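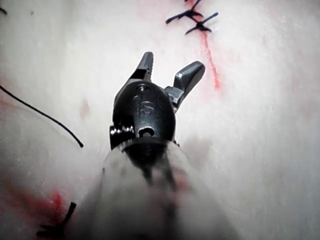 Peadar Horgan

Dandcombe 305 Practice Pad

The Dandcombe 305 is a suture practice pad for classroom and home use. It is made for veterinary and nursing students who are still learning basic stitches and want something that holds a knot without tearing.

The pad has a skin layer, a fat layer and a muscle layer, bonded together over a fine mesh. The mesh stops the thread from pulling through when you tighten. Cuts can be made anywhere on the surface with an ordinary scalpel, and each cut can be sewn and reopened many times. We get almost 200 passes out of a single line before the edges start to fray. Curved needles work best.

Size and weight
Length: 16 cm
Weight: 305 g
Skin layer: medium firm
Latex free

What comes with it
One pad, one non-slip tray and a printed stitch guide. Needles and thread are sold separately. The tray also fits the older Lynch pads, so there is no need to buy a new one if you are replacing a worn pad only.

Care
Wash with cool water and a little dish soap, pat dry, and dust with cornstarch. Do not use alcohol wipes. Store flat, away from sunlight, and keep printed paper off the surface, as ink will transfer and does not wash out.

Ordering
Single pads ship from our Rotatwood warehouse. Class packs contain 16 pads and are made to order through Mirov. Orders for the fall term should reach us before September. Replacement trays are listed under part number 51.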